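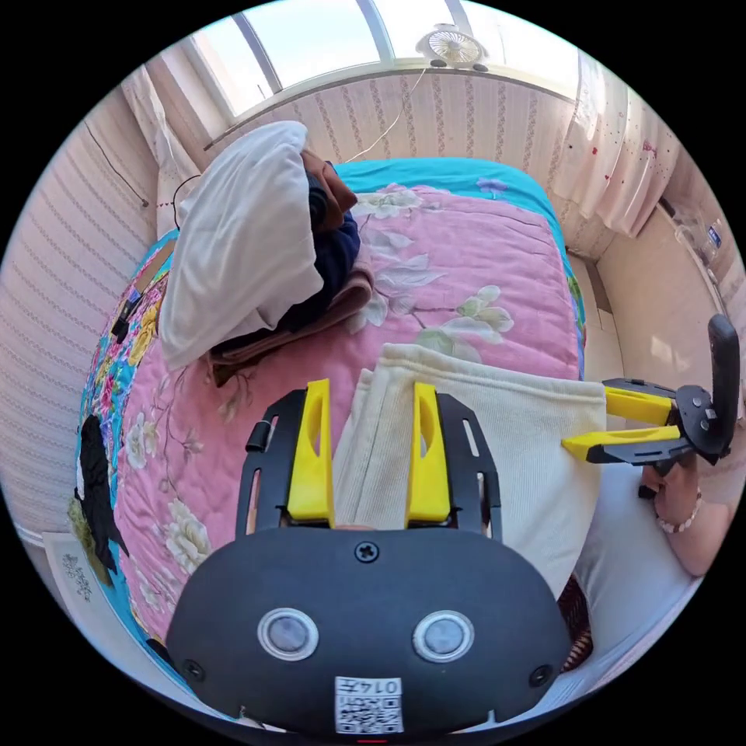 **Marcela Kadlec**

I should be grateful for advice on folding and storing ribbed towels. I manage the linen for a guest house in Rirnenitz, and the cream towels, folded on the bed into a thick rectangle, do not fit the cupboard. The shelves are 200 mm apart. Should the towels be folded again or rolled?

**Tekle Tekleab**

Folding again will make the bundle thicker. Please open the towel fully, fold it in three lengthways and then in half twice. Press each fold with the flat of the hand before making the next. Towels should be stacked with the folded edge facing outwards, and no more than two to a shelf of the height stated. Pillows and blankets are best kept elsewhere. It is also advisable to clear clothing from the bed before folding begins, as dark fabrics may leave lint on a pale towel.

**Ruggiero**

Rolling is acceptable. We roll ours at Karanetti and have had no complaints.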